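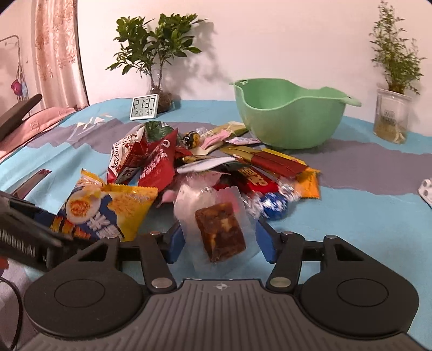
Snacks on the table, Gultside community room, June

Progress report to the Mockus Fund: Evening reading groups, second period

In this period we continued the reading groups in Gultside and opened one more in Turnemgate. We now have 18 regular readers, and 2 groups meet in the evening at 6:30. From the grant we spent 3,000 euros, mostly on books and room rent. The library lent us a further 395 titles for the season – this was more than we had asked.

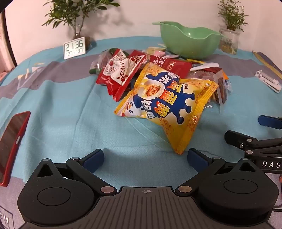 Snacks and a green bowl on the table

Report written by Gintarė Rebane, Project Coordinator, Troton Reading Association

Attendance was weaker in the spring, when many parents work late. We moved the start by half an hour and it became better. Anoma Ranasinghe has prepared word lists for the beginners, and they are used in both places.

The large-print books are still delayed. Wolfram Frerichs is in contact with the supplier, and I will report the new delivery month to you when we have it.

Contact: Troton Reading Association, Gultside | © Troton | Back to top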